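Quem somos

A Kallham é um laboratório independente de ensaios de automação. Testamos garras, braços, câmaras e controladores para empresas que precisam de escolher equipamento e não têm tempo ou espaço para o experimentar em casa. Não vendemos robôs nem recebemos comissões de fabricantes. O cliente paga o ensaio e fica com o relatório completo, incluindo os registos das tentativas falhadas.

Começámos num mês de novembro, numa sala arrendada em Grastton, com uma bancada e um único controlador. Hoje ocupamos o piso inteiro. As bancadas pequenas ficam do lado da rua e a zona de carga, onde se fazem os ensaios com peças pesadas, fica nas traseiras.

O que fazemos

A maior parte do trabalho é comparação direta. O cliente traz duas ou três garras candidatas, nós montamo-las no mesmo braço, com o mesmo controlador, e repetimos a mesma tarefa. Um ensaio normal tem 100 repetições por garra. Quando as diferenças são pequenas passamos para 1001, a primeira das quais serve só para aquecer os motores e não entra nas contas.

Também comparamos câmaras de pulso. Interessa-nos o atraso da imagem, o comportamento com luz lateral e o estado do cabo ao fim de muitas horas de movimento – um ponto que quase nunca aparece nas fichas técnicas e que já nos obrigou a interromper vários ensaios.

Para as tarefas com dois braços usamos objetos do dia a dia. Copos coloridos pendurados num suporte de madeira com ganchos de metal dão bastante trabalho a uma garra de dedos planos: há que chegar ao copo sem bater nos vizinhos, e os dois braços têm de partilhar um espaço apertado. 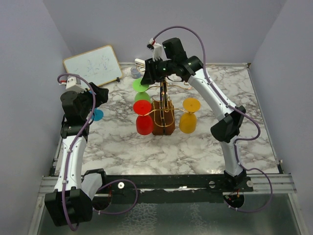
Eskildsen: Pedimos a comparação de duas garras e a mais cara ficou em segundo lugar. O relatório trazia as falhas todas, com hora e posição do braço, e foi por aí que percebemos que o problema estava no nosso controlador. Gostávamos de ter recebido os dados em bruto mais cedo, porque esperámos pela versão final para começar a corrigir.

Desde esse comentário, os dados em bruto seguem no fim de cada dia de ensaio. O relatório final continua a demorar mais, porque é revisto por duas pessoas.

Como medimos

Cada tentativa é classificada como conseguida, conseguida com correção ou falhada. Os critérios são escritos antes do primeiro movimento e o cliente assina-os. Se for preciso mudá-los a meio, o ensaio recomeça do zero. O programa de registo chama-se Virkex e foi feito por nós; guarda posições, correntes dos motores e vídeo com a mesma base de tempo.

Até 30/05/2022 tínhamos concluído 398 ensaios. O mais longo, de desgaste de dedos de borracha, durou 3295 horas.

Visitas e pedidos

Recebemos visitas por marcação. Para pedir um orçamento, envie-nos a descrição da tarefa, o peso e as medidas das peças e, se já tiver, os modelos que quer comparar. As peças de teste são devolvidas com o relatório, salvo indicação em contrário.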